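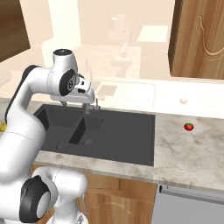 Section 4. Trying your arm in the Clino kitchen

Applies to Steseseo home build, notes updated 8/20/20

By now your arm has a name in the software, a set of joint limits and a gripper that opens when you tell it to. Now for the fun part! Clino is the practice kitchen that comes with the Steseseo files, and everything you try in it costs you nothing but time. We'd love you to spend a whole evening in it before you let the real arm anywhere near your bench.

Before you start

You will need the joint file you saved in Section 3, a computer with the Steseseo software on it, and 20 minutes without interruptions. The real arm should be switched off at the wall.

Caution: If your controller is still plugged in, some versions of the software will send the same moves to the real arm. Pull the lead out. Don't rely on the software switch.

4.1 Loading the kitchen

1. Open the software and choose Clino from the list of rooms. The first load is slow, so put the kettle on.

2. Load your joint file. The arm should appear at the counter in its resting pose. If it is lying on its side, your base angle is wrong and you need to go back to 3.6.

3. Set the speed to 20 per cent. You can go faster later (and you will want to).

4.2 First reach: the tap

The tap makes a brilliant first target. It is slim and it doesn't move, and there's plenty of clear worktop to the right of the sink if you need to back off.

4. Pick Reach, then click on the neck of the tap.

5. Let the arm come over the sink from the left and stop with the fingers pointing down, close to the neck but clear of it.

6. Nudge the wrist in single steps until you're happy, then press Save pose. Call it "tap".

7. Send the arm home and back to "tap" a few times. Anything over 97 on the repeat score is lovely. A lower score nearly always means a joint offset was typed in wrongly.

Note: Leave the tomato on the counter for now. It is a proper challenge with the standard fingers, and you'll enjoy it more after Section 5.

4.3 Second reach: the saucepan

Reaching into something is where it all starts to feel like a real kitchen helper. The forearm has to come across the counter from the cooker side, so check the elbow as well as the fingers.

8. Switch to the cooker side and set the descent limit to 400.

9. Click on the small yellow-green object in the pan. Bring the gripper over the top first, with the wrist tilted.

10. Lower it in small steps until the fingers are just above the object, and hold it there. Have a look from two or three angles, as the gripper hides a lot of the pan from some of them.

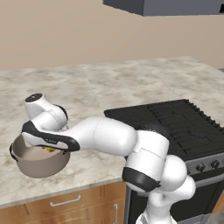
11. Save the pose as "pan". Raise the gripper well clear of the rim before you move sideways.

12. Once you can do this cleanly, try a descent limit of 600 and see how much quicker it feels.

Caution: Keep the lower setting for the real arm if you fitted the Arain gearboxes.

4.4 If something goes wrong

The arm shakes near the rim: lower the wrist gain one notch and try step 10 again.

The elbow stops short: your reach limit is probably still set for the Dusmont base. Change it in the joint file and reload the room.

The software won't save a pose: send the arm home, clear the warning light and save again.

When "tap" and "pan" both repeat well, copy your joint file somewhere safe and move on to Section 5, Closing the fingers.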